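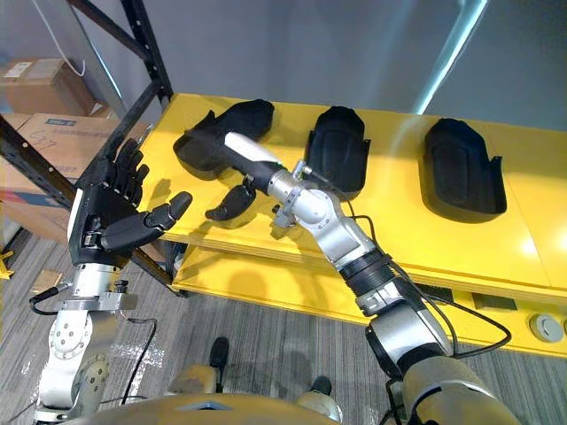
Hi, I'm Abena, and I help build a robot in a shared workshop. We call it Gromum. It has two arms, two legs, a beige body and a black hand that took us longer than all the rest put together. Kids who visit ask me great questions, so I'm going to try to answer the big ones!

**How does a robot hand move?**

Wiggle your fingers and look at the inside of your wrist. See those stringy things sliding around under your skin? They're called tendons. The muscles that pull a lot of them are up in your forearm, a long way from your fingertips.

Some robot hands copy that trick with thin cords. Others have tiny motors tucked right inside the palm. Gromum's hand uses the tiny motors, and when one gets stuck it makes a noise like a grumpy bee.

**How does it know where things are?**

You've got eyes. Gromum has a camera up at its head, so it looks down past its own arms at the yellow table, a lot like you look down at your plate. We practice with black foam pieces shaped a bit like shoes. A black thing on a yellow table is nice and easy to spot. A black thing on a black table? Oh boy. My friend Fiifi tried that once and Gromum grabbed at a shadow.

Shadows are tricky, you see. You learned what a shadow was when you were little, and now you don't even think about it. A robot has to learn it too – from lots and lots of pictures. We used 2329 of them the first time, and it still got muddled.

**Why is picking something up so hard?**

Try this at home. Put a sponge on the table, close one eye and pick it up wearing thick mittens. It feels weird, right? You can't tell how hard you're squeezing. Gromum has that problem all day long. Squeeze too little and the foam slips, squeeze too much and it squishes and pops out sideways.

So we go slowly. The arm moves a bit, the computer checks, the arm moves a bit more. One afternoon we did 70 tries with the same piece of foam, and I ate a whole bag of pretzels while I watched.

**Can I build one?**

You can build a finger! You need a drinking straw, a piece of string and some tape. Ask a grown-up to help you cut three little notches along one side of the straw, without going all the way through. Push the string down the middle and tape it at the tip. Now pull the other end – the straw curls up toward the notches, like a finger saying "come here."

Make four more and tape them to a cardboard palm. Mine had a very floppy thumb, so I made its notches smaller and tried again.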